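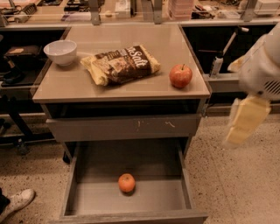

The Night Ferry to Arley

The ferry to Arley was two hours late, and Nhi Trịnh had already read every notice in the terminal. One was about life jackets. One was about a dog lost in November, with the phone number torn off. The ticket window had closed at nine and the woman behind it had gone home.

The only other passenger was an old man with a cardboard suitcase. He sat under the clock and looked at his shoes. After a while he asked her if she had family on the island.

"My father's house," she said. "He died in the spring. I have to sell it."

"Which house?"

"The green one past the Liao boatyard."

He nodded as if he had expected that. He said his name was Radymyr Tymoshchuk and that he had put the roof on that house when he was young. Her father had paid him half in money and half in smoked fish. The fish had lasted longer.

Nhi laughed, and then she didn't know what to say. She had not been to Arley since she was 5. She remembered a stove, and a window she was too short to see out of. Her mother had taken her to the mainland on this same boat and never talked about the place again.

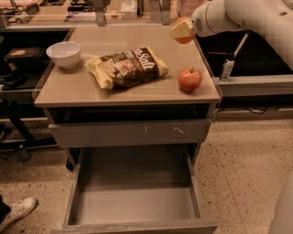 "Did he talk about me?" she asked.

Radymyr thought it over. "He wasn't a talker. He kept your height on the kitchen door. Pencil marks. When he painted the kitchen he painted around them."

The rain came in hard against the glass. Out past the breakwater a light showed, went under, and showed again. Radymyr stood up, which took him some time, and buttoned his coat to the neck.

"There's a leak over the back bedroom," he said. "I told him about it. He put a bucket there and said that was a repair."

"I suppose I should tell the buyers."

"You have buyers?"

"A couple from Gokum. They want it for summers."

He picked up his suitcase and didn't answer. The ferry's engine could be heard now, and a man in yellow oilskins came out of the shed to take the ropes. Nhi looked for her ticket in one pocket and then the other.

"How bad is the leak?" she asked.

"A day's work, if it's dry. I'd need somebody to hold the ladder."

They went out together into the rain. The ramp was steep and slick, and he let her carry the suitcase. It weighed almost nothing. On deck they found a bench out of the wind, and she asked him what day he was free.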